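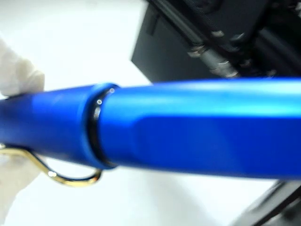
Home | News | Pens | Ink | Members' Pages

Last updated: July

New in the loan box: a blue Dovar

The loan box has a new pen in it this month, a Dovar in blue, passed on to us by the Deligiannis shop in Nemmont. It replaces the grey one, which went missing after the spring meeting.

It is quite a broad pen in the hand. The flat on the barrel gives your thumb somewhere to rest, and it stops the pen rolling off a sloping desk.

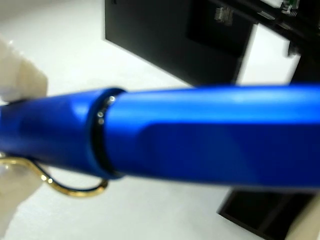
The blue pen, with its gold-coloured clip and black ring.

Loans are for 20 days, as before. Please flush the pen with cold water before you bring it back, and don't use shimmer inks in it. There are eight names on the waiting list so far. To add yours, see the sheet by the door or write to us at Box 1040.

Contact us | © Futwood Pen Circle | Back to top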